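Call for participants: a summer of home seed saving

Mar 15, 2023

Do you grow beans, tomatoes or lettuce, even just a pot or two on a balcony? We'd love to have you with us this year! Timanano is looking for home growers in and near Seltent who want to try saving their own seed and tell us how it goes.

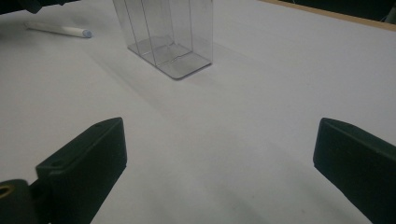

Leire Prieto
Grower Coordinator, Timanano

We started this project with a shoebox of bean seed from the Calen valley and a lot of curiosity. The collection now holds 3,364 packets, and many of them haven't been planted in years. Seed doesn't keep forever, so we need people to grow it out, share what they see and send some back (and eat plenty along the way, please).

What you'd be doing

You pick one crop from our list and we mail you three packets of it in April. You sow them, label them and keep a simple notebook: when they came up, when they flowered, what the slugs did. In July we hold an open afternoon at our Lu Street building, where you can bring questions, sad leaves and your first ripe pods. Once your seed is dry, you clean it, keep half and return the rest.

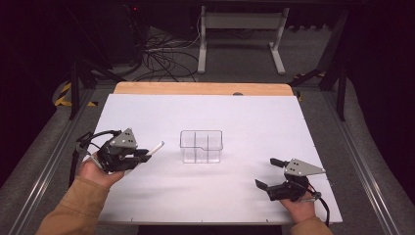 A clear plastic tray with a thin divider, on a white tabletop.

Who can join

Anyone over 16 with a sunny spot. You don't need a big yard, and total beginners are very welcome. If you've killed every basil plant you ever bought, try the beans! They're forgiving, and the purple-podded ones are so pretty on a fence. Squash is only for people with no other squash growing close by, as it crosses very easily.

We have places for 103 growers. Taking part is free, and we pay postage both ways.

How to sign up

Write to Zhuoran Bai at the Timanano seed desk, Lu Street, Seltent, or leave a note at the front counter. Tell us your name, your mailing address, how much space you have and your first and second choice of crop. Schools and shared gardens can sign up as one grower. Please mention it if you'd like your growing notes in Spanish or Chinese.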